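Soup night is back, and so is my ladle speech

Well, we made it through August, and I am ready for soup again! Leena Koivisto has already claimed the first pot (her split pea, thank goodness), and Mafalda Seixas is bringing the cold beet one she learned from her aunt in Drasovow. We start at 6, same as last year, and bowls come out at whatever time Eduardo remembers where he put them.

I spent an evening going through my own cupboard and ended up keeping 2 bowls and one ladle for the serving table. Everything else can go to the swap shelf -- please come take the Kocsis tureen, it weighs more than my dog.

One ladle, a red bowl and a white one:
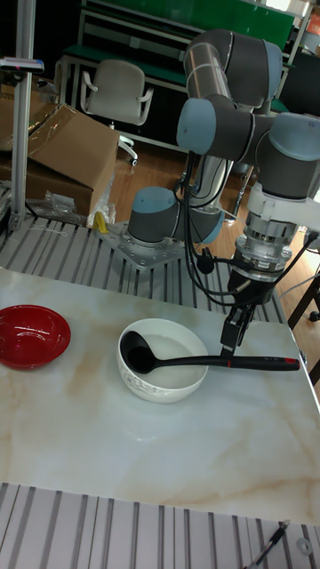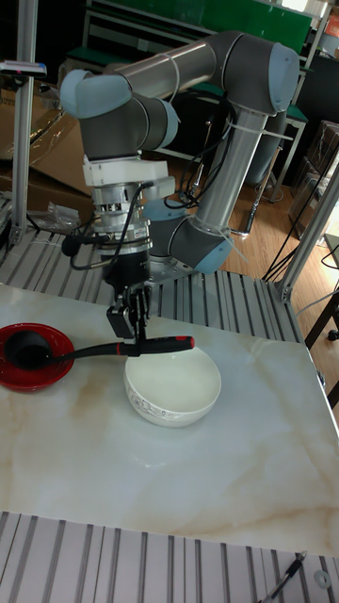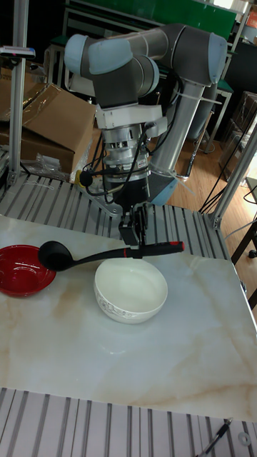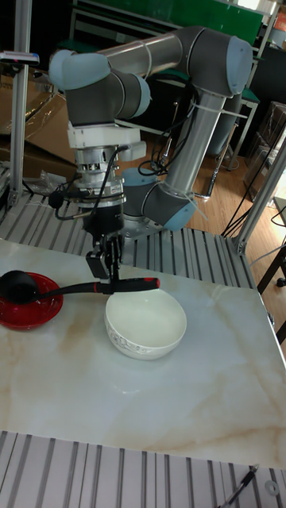 My rule for serving is that beet soup gets its own bowl and stays there. Last fall I put Mafalda's soup in a pale dish and it was pink clear through to Thanksgiving, so this year she gets the red one and I can quit scrubbing. The white bowl with the gray flowers is for Leena, or for croutons if she brings her big pot. I do love a ladle with a long handle, and this black one reaches right across the white bowl with handle to spare, so you can set it down between helpings without fishing it out of the soup later. If yours at home is a short one, bring a saucer for it!

Bread is still up in the air. Mahfuz Fakir offered rolls, and Laurinda Neves has the sign-up sheet if you want to add a loaf.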